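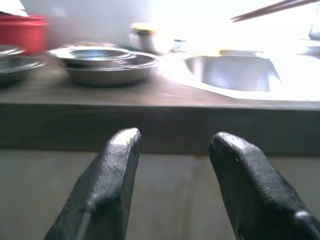
What is Kadance?

Kadance is a method for teaching two-armed robots to handle household objects from recorded human demonstrations. It changes the timing of each recording before training, so that slow and fast movements are given a weight that matches how much care they need.

Kadance (method)

Kadance is a data preparation and training method used in robot imitation learning, a field in which a robot learns a task by copying examples performed by a person. The method was developed at the Astent research laboratory by Nermina Kovačević and Cillian Brennan, with later work by Liên Ninh. It was first described in an internal report dated July 6, 2020, and was released the following February together with a set of recordings known as Kilen.

The method is mostly applied to work in kitchens, in particular to the sorting, stacking and moving of dishes at a sink. It has also been tried on laundry folding and on the packing of small boxes, with less consistent results.

Background

In most forms of imitation learning, a human operator guides a robot through a task while its joint positions, gripper positions and camera views are stored at a fixed rate. A neural network is then trained to predict the next movement from what the cameras see and from the current position of the arms.

A fixed rate has a side effect. Operators slow down or stop when they are unsure, when they wait for one arm to finish, or when they rest. These pauses produce a large number of nearly identical samples in which the correct action appears to be to stay still. A network trained on such data may copy the pauses and freeze in the middle of a task. Short, precise movements, such as closing the fingers on the rim of a bowl, take up only a small part of a recording and may be learned poorly.

Earlier approaches removed every sample in which the arms were not moving. Kovačević and Brennan reported that this solved the freezing problem but created another. Some pauses are useful: an operator may hold one arm still to steady a pot while the other arm lifts something out of it, or may wait until a stacked dish has settled before letting go. When these pauses were removed, robots released objects too early.

Method

Kadance works in three stages. In the first, each recording is divided into segments at the points where a gripper opens or closes, where an arm changes direction sharply, or where the leading arm changes. The segments are found automatically from the joint data and do not require labels from the operator.

In the second stage, each segment receives a tempo score. The score is based on how much the views from the wrist cameras change in relation to how far the arms travel. A long movement through open space produces a low score. A short movement close to an object, during which the wrist view changes quickly, produces a high score. A pause is scored according to the segments on either side of it. If it falls between two high-scoring segments, it is treated as part of the manipulation and kept. If it falls between two low-scoring segments, it is shortened.

In the third stage, the recording is resampled. High-scoring segments keep their original timing, while low-scoring segments are thinned out. Both arms are always resampled together, even when only one of them is moving. The authors describe this as the central rule of the method – the two arms must share one clock. In tests where each arm was resampled separately, the arms lost their timing relative to each other and handovers failed.

The resampled recordings can be used with most common network designs. The network is also given the tempo score as an extra value to predict, and during operation this value sets the speed at which the arms move. A robot trained in this way travels quickly between objects and slows down when its fingers are close to one.

Equipment

The original work used a pair of jointed arms mounted side by side in front of a counter, each with a two-finger gripper. One camera was placed at head height and one at each wrist. The head camera gives a view of the whole work area and both arms, and the wrist cameras show the space between and beyond the fingers.

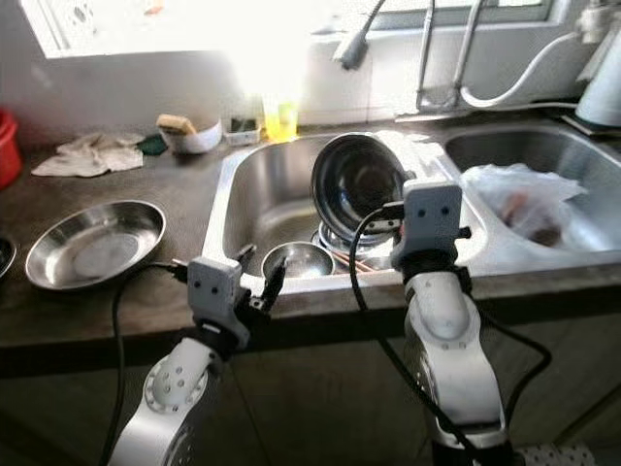

The wrist views are required for the tempo score, but the head view is not. Brennan has stated that the head camera could be left out of the scoring stage entirely, although removing it from training lowered performance on every task that involved both arms. The reason given was that a wrist camera often loses sight of the opposite gripper, and the network then has no direct view of whether the other arm is ready.

Metal surfaces presented a particular difficulty. Polished bowls and pots reflect windows and lamps, and the reflections shift as the wrist camera moves. In the first version of the method these shifts were read as fast visual change and raised the tempo score even when the gripper was far from any object. Liên Ninh corrected this by ignoring the brightest parts of each view during scoring. The correction is now part of the standard version.

Recordings

The Kilen set contains 451 demonstrations with a combined length of nearly 100 hours. Of these, 106 were recorded at sinks and the remainder at tables and open counters. The recordings were made in ordinary kitchens, and the operators were asked to leave dishes, sponges, bottles and other everyday items where they were. Daylight was not blocked, and many recordings include strong light from windows.

Operators were given a goal for each demonstration but no instructions about speed. Failed attempts were kept in the set if the operator was able to recover, for example by picking up a dropped utensil and continuing. Attempts that could not be completed were stored separately and are not used for training.

Results

The main evaluation compared three versions of the same network: one trained on unchanged recordings, one trained with all pauses removed, and one trained with Kadance. Each version was tested on four tasks, with 25 trials per task. The tasks were placing a bowl inside a larger pot, moving a plate from the counter into a sink basin, separating two stacked bowls, and picking up a pair of chopsticks.

On the bowl and pot task, the network trained on unchanged recordings failed in nine trials, most often by stopping above the pot. The version with all pauses removed failed in eight, usually through early release. The Kadance version failed in three. A similar pattern was reported for moving a plate and for separating bowls.

No clear benefit was found for picking up chopsticks. All three versions had difficulty closing the fingers on thin objects lying flat against metal, and the authors concluded that the cause was the shape of the fingertips and could not be addressed through timing.

A separate comparison was carried out by Nikola Kneževič at Canpolat, a maker of commercial kitchen equipment, using different arms and a smaller set of recordings. Kneževič confirmed the reduction in early releases but found that the gain in speed was smaller than first reported. The difference was attributed to the lower top speed of the arms used.

Limitations

Kadance depends on demonstrations in which the operator slows down near objects. When an operator works at an even speed throughout, the tempo score still separates the segments but resampling changes the data very little. The method is therefore of limited use with highly practiced operators.

The method also assumes that the objects being handled stay still until touched. Prapai Suwannarat, in a review of timing methods for two-armed robots, noted that running water, soft plastic bags and cloth all change shape without contact from the gripper or continue to move after release. In these cases the wrist view changes for reasons unrelated to the arm, and pauses may be kept or shortened incorrectly. Suwannarat recommended that recordings of this kind be scored by hand.

A further limitation concerns the shared clock. When one arm performs precise work while the other makes a long and simple movement, the simple movement must follow the slower timing. This protects coordination but lengthens the task.

Later development

A revised version prepared by Ninh applies the tempo score while a demonstration is still being recorded. The operator hears a low tone during segments that would be thinned out, and can choose to move faster. Trials at Astent indicated that recording sessions became shorter, although two operators asked for the tone to be switched off. The revised version uses the same file format as the original and can be combined with the Kilen recordings without conversion.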